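3.2 The arranging table and the materials

The second part of our study concerns how a mixed bunch of artificial flowers becomes an arrangement in a vase. In the Temel set, the stems differ in thickness and in the number of side branches, and we expected that these differences would influence the order of work more than the colour of the blooms. Each stem was therefore considered from its lower end, where it must enter the vase, and only afterwards from the bloom.

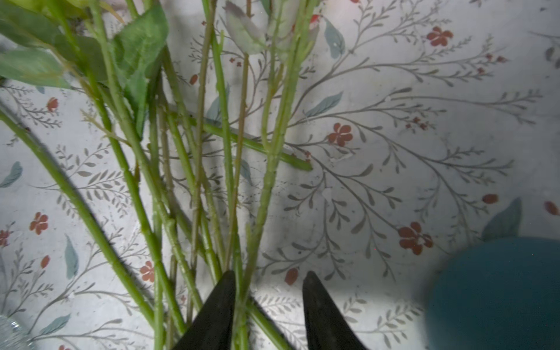 Figure 4. Lower ends and side branches of the green stems on the patterned surface.

Side branches and nodes are the main cause of tangling in our notes. When one stem lies across several others, lifting it moves its neighbours also, and the leaves at the upper part catch on one another. Ekström (Eskil Ekström, personal communication, February) calls this "dragging" and recommends freeing the crossing stem first. We adopted his term. Of 591 lifts in the complete record, 523 could be coded without discussion between the two coders.

The bunch itself is mixed in kind and in colour. It includes roses in coral-pink, cream-white and a pale bluish tint, frilled blooms similar to carnations, and a closed tulip bud in salmon-pink. The white surface has a print of thin sprigs and small rust-brown blossoms, and real and printed flowers are, in a still photograph, easily told apart by scale. In the loose state the blooms fan out and the stems point to the same side, a layout we code as "open bunch".

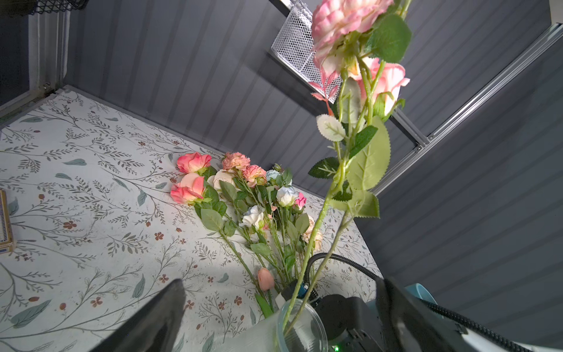

3.3 The vase

We chose a clear ribbed glass vase. A clear wall allows the arranger to see where the stems cross inside, although the vertical ridges distort the view. A tall form supports long stems, but it also asks for some attention to balance when the first heavy bloom leans to one side. A round white kitchen scale with a pale blue rim and a dial was kept on the same table as the glass. No weights are reported in this section.
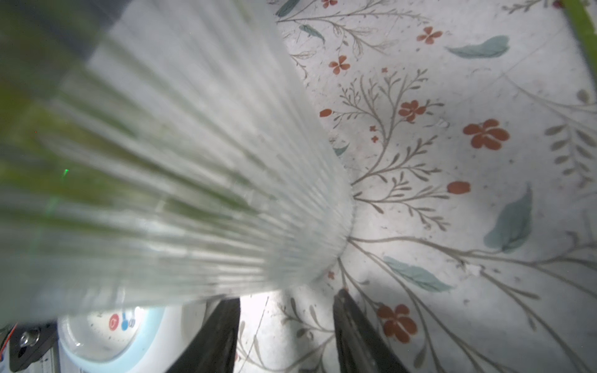
3.4 Coding of the full arrangement

An arrangement was coded for height, spread and colour grouping. Large roses in peach and coral tend to dominate the upper part, and a single strong colour, such as the royal-blue rose, draws the eye to the centre of a group. Smaller elements, for example a tulip bud or a feathery sprig, were coded separately when they stood low, near the vase. Stems still lying on the table were coded as "remaining" and were not treated as errors, as the arranger is free to stop at any moment.

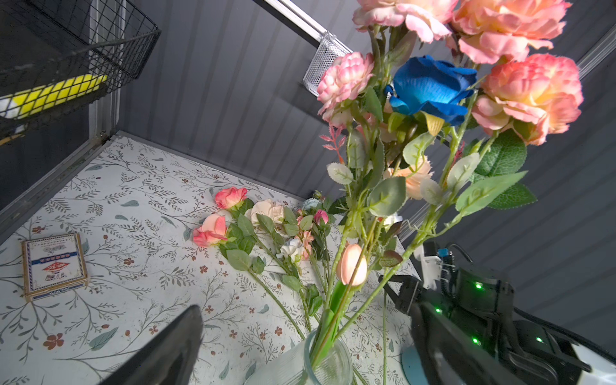 3.5 Limits of the coding scheme

The scheme has seven categories and does not describe leaves in detail. Serrated rose leaves often hide a pale bloom behind them, and in such cases the coders recorded only the part of the bloom that was visible. Artificial stems also keep a bend which a fresh stem would not keep, so our results should be applied to fresh flowers with caution. The Harms set, with shorter stems, is treated in Section 4.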